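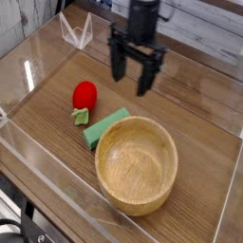

Güven Güneş wanted to know, at the end of the last session, whether a bowl really counts as a toy or whether it's only the thing you keep the toys in. I loved this question and I've rebuilt half the week around it, so thank you, Güven. The short answer is that a bowl is one of the best toys in the room!

Playing with Everyday Things
Session 4: Small sets and pretend food

Before you come
Read the Holloway chapter on pretend food (it's in the reader, and it's a lovely quick read). Bring one bowl from home, any size, and one soft thing that could pass for something to eat. Please don't buy anything.

What we mean by a small set
A small set is a handful of things put out together on a clear surface. Our set for this session is a red toy vegetable with a pale green piece to go with it, a green block and a round wooden bowl. That's four things and four different jobs, and I could happily talk about them all afternoon.

The red piece is the one most children go for first. It's bright, and it's a comfortable size for a small hand. Let them decide what it is. Last year's group had a tomato, a capsicum, a heart, a sleeping ladybird and somebody's nose, all before morning tea.

The green piece looks like a scrap, and that's its charm. Put it against the red one and you've got a leafy top. Take it away and it's a leaf, or a hat, or a frog's dinner. Keep an eye on it with the little ones though - small separate pieces are for the over-threes, with an adult sitting close by.

The green block doesn't look like any food in particular. Children who've been cooking very seriously will suddenly need butter, or a sponge, or a bench to chop on, and the block will do for every one of them. Always include one plain thing like this. If everything in the set already looks like food, the game tends to stay a game about food (still a good game, but you'll miss some wonderful detours).

The bowl is what gets things moving. In, out, upside down, on the head. Start it empty. A full bowl tells a child that the packing up has been done, and an empty one is an invitation.

Where to put things
Try the block on an angle near the bowl instead of squared up beside it. I find a tidy row makes children wait for permission. Leave some open space behind the set too, so there's somewhere for the cooking to go once it spreads.

Now look at the set again and think about what you'd shift. Would you bring the green piece closer to the bowl? Would you swap the block for something round? Jot down one change before you read on.

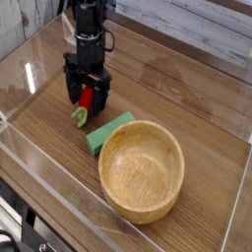
Watching without helping
This is the hard bit, and I'm still learning it myself. Sit low and to the side, keep your hands in your lap, and write down verbs only: put, tip, roll, give, hide. Leave out the reasons. You can add those later with your partner, and you'll be amazed how often the two of you disagree.

Xiomara Halvorsen has kindly let us use her notes from the Donside playgroup. Look for the part where a child offers the block to three adults in turn and each of them says something different about it. Which answer kept the game going?

In pairs
Swap bowls with your partner. Set out your soft thing, their bowl and one plain object from the shelf. Play for five minutes, properly, on the floor if your knees allow. Then change one thing and play again.

Written task
A reflection of 700 words on one small set you've put out for a child you know. Desmond Benavides is marking this one and he likes sketches, so please draw your layout - pencil is fine. Hand it in by the first class in February.

Still to borrow
The two Giseck boxes are back on the bottom shelf. Sign the sheet when you take one, and check that the small pieces are in the tin before you bring it home again.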